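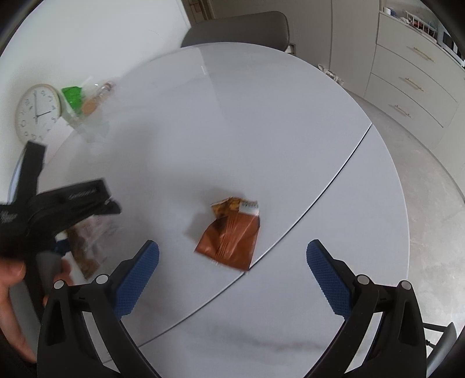
4.3. La jornada de puertas abiertas en Vitville

La segunda parte del estudio se realizó en el mes de mayo, durante la jornada de puertas abiertas del centro de Vitville. A diferencia de las sesiones de laboratorio descritas en el apartado 4.2, los participantes eran visitantes sin formación técnica, y cada uno de ellos permanecía en el puesto el tiempo que deseaba. El objetivo era conocer cómo una persona que utiliza por primera vez una pinza de mano resuelve la recogida de envases flexibles, y si las demostraciones obtenidas en estas condiciones pueden servir para el entrenamiento de la política Dridach.

El puesto fue preparado por Kirsty Gosling y Byung-chul Joo. Se eligió una mesa redonda de superficie clara y lisa, colocada en una habitación con muebles de uso cotidiano (Figura 4). Los dedos de la pinza del primer plano llevan almohadillas azules con textura de cuadrícula, y entre ellos se encuentra un envase pequeño y arrugado de color cobrizo, con la parte superior doblada. La segunda pinza, a la izquierda, la sostiene una persona y aparece movida, igual que el paquete transparente situado bajo su brazo. Este desenfoque es frecuente en nuestras grabaciones y su tratamiento se discute en el apartado 5.1.

Cada visitante recibía una explicación oral de dos minutos a cargo de Amparo Collado. La explicación se limitaba a tres puntos: cómo se abren y se cierran los dedos, qué distancia conviene mantener con respecto a la mesa y en qué momento se considera terminada la tarea. De forma deliberada no se indicaba por qué lado debía tomarse el envase. En las pruebas previas, realizadas en Grultside, habíamos observado que una sola frase sobre este asunto bastaba para que casi todos los participantes copiaran la misma estrategia, y con ello se perdía la variedad que nos interesaba.

Durante la jornada se registraron 1.583 intentos de agarre. De ellos se descartaron 200, en su mayoría por haber empezado antes de la señal de inicio o por interrupciones de otros visitantes que deseaban hacer preguntas. El resto fue anotado por dos personas de manera independiente, según el esquema Upadhyay, que distingue entre agarre por el borde, agarre por el centro y arrastre hasta el límite de la mesa. Los desacuerdos se resolvieron en una reunión posterior con Tipene Tamihana.

El comportamiento más habitual fue el agarre por el centro, con los dedos muy abiertos al inicio y un cierre lento. Los visitantes de menor edad preferían con frecuencia el arrastre, estrategia que en el laboratorio apenas se había presentado. También observamos que, cuando dos personas trabajaban a la vez en la misma mesa, una de ellas solía esperar a que la otra retirase su pinza —aunque nadie les había pedido que lo hicieran— y esta espera alarga los registros sin aportar información útil sobre el agarre. Por este motivo, los tramos sin movimiento de más de 20 segundos fueron recortados antes del entrenamiento.

Los envases flexibles presentan una dificultad particular para el análisis. Su forma cambia después de cada contacto, de modo que dos intentos consecutivos con el mismo objeto no son comparables en sentido estricto. Heather Goodwin propuso alisar cada envase a mano entre un intento y el siguiente, y así se procedió en la primera hora. Después se abandonó esta práctica, ya que la cola de visitantes crecía y la pausa resultaba demasiado larga. Los datos de la primera hora están marcados en el conjunto y pueden separarse si el lector lo considera necesario; en la Tabla 3 se presentan ambos grupos por separado.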